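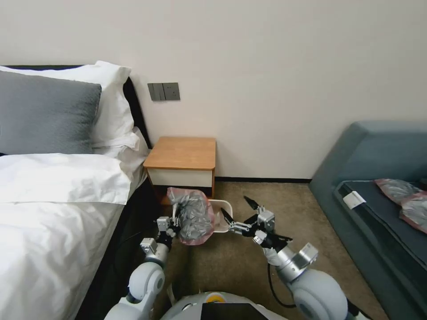 Leveling the Draltow trailer

Last updated: August

Park on firm ground and chock both wheels before you unhitch.

1. Level side to side first, using the ramp under the low wheel.
2. Level front to back with the tongue jack.
3. Lower the four corner steadies until they touch the pads.

Caution: The steadies do not lift the trailer. Stop at 6 turns past contact.
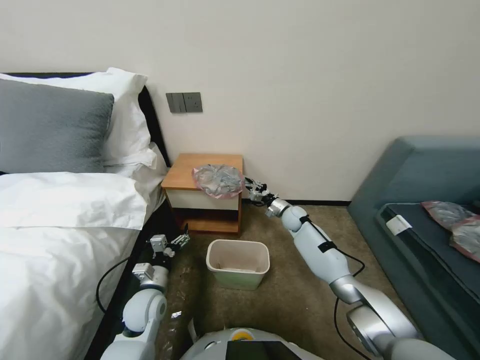 4. Plug in the shore power cord and switch on the main breaker. Test each outlet inside, one at a time. On a combined panel, with light switches on the left and the socket on the right, try the switches too – a dead panel usually means a tripped breaker.

Related
Filling the water tank
Winter storage

Contact | © Draltow | Back to top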